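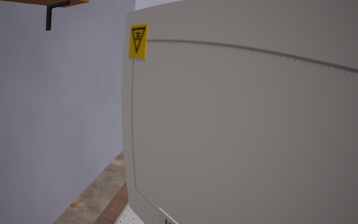

Fig. 7.1 Gray panel with yellow label (computer rendering).

Chapter 7
Who Gets to Stay? Housing, Rent and Removal

Before you read: skim the key terms. Eviction, tenure, informal settlement, rent strike. Full definitions at the back.

Start with Hatevska. River district, old brick, cheap rooms over the shops. Over 16 years the rents there went up and up, and the families who had built the place moved out to Penry, on the far edge of the city. No soldiers, no bulldozers. Just letters. A notice on the door, ten days to answer, a hearing most tenants never got to becuase it was held during work hours.

Was that a choice? Landlords said yes. The tenants' union said no, and it's the union's side that Nerys Ifans takes up in her study of the district, which we'll lean on a lot in this chapter.

Her main point: displacement is made by rules. Who writes the lease. Who can afford a lawyer. Who counts as a resident at all. Compare Plullutora, where the city froze rents for 5 years and the waiting lists got longer anyway. Not a simple story. We come back to it in section 7.3.

Then Ciselo, a settlement with no legal title to any of its land. Different law, alot of the same questions.

Keep in mind as you go: what is owed to people who have lived somewhere for decades but own none of it? And who should pay?

7.1 Rent as a Political Question

Rent is a price. Also a relationship, and an unequal one. Early writers on the city mostly treated it as the first and left the second to novelists.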